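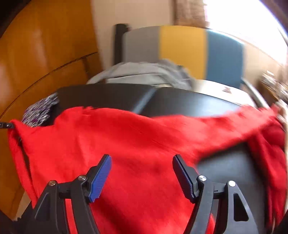
*A red garment spread over a black tabletop.*

**Wenero Brings Back the Family Board Game Night with "Stovach," a Handheld Adventure for Two**

June 11, 2020. Wenero is delighted to announce Stovach, a new cartridge game for anyone who grew up passing a controller back and forth on the living room rug, and for the children of those people, who may well be better at it than their parents. Stovach will be in stores and in the Wenero online shop this September, and advance orders are open now.

The story begins in the sleepy harbor town of Brarutis, where the old lighthouse has gone dark and the fishing boats can't find their way home. You play the lighthouse keeper's youngest, armed with a lantern, a very long rope and a goose who follows you everywhere and only sometimes listens. Together you'll climb, swing and paddle through 238 hand-drawn rooms, looking for the missing pieces of the great lamp. Along the way you'll meet a baker who trades in riddles, a family of seals with strong feelings about trespassers, and the foggy, grumbling sea giant the townspeople call Stovach.

A second player can join at any time and take charge of the goose, who can fly short distances, fetch small objects and honk loudly enough to wake a sleeping guard (a handy trick, and our testers' favorite by a mile). Players on their own needn't worry, as the goose does quite well when left to follow along.

Stovach was made by Tomaszewski, the small studio that has worked with us on puzzle games for many years. The team there drew every room on paper first, and we've gathered almost 1,000 of those drawings, early sketches and all, into a gallery that opens up bit by bit as you play. There are 3,224 lines of dialogue too, so please do stop and chat with people on the docks. Many of them have something new to say after dark.

The game comes in two editions. The standard edition includes the cartridge and a printed manual with a fold-out map of Brarutis. The Keeper's Edition adds a cloth-bound sketchbook, a music disc and a little enamel goose pin. Both have adjustable text size, remappable buttons and a gentle mode for younger players, in which falling into the harbor costs nothing but a bit of dignity.

Stores wishing to carry Stovach, and writers who would like a review copy, are warmly invited to contact the Wenero press office through our website.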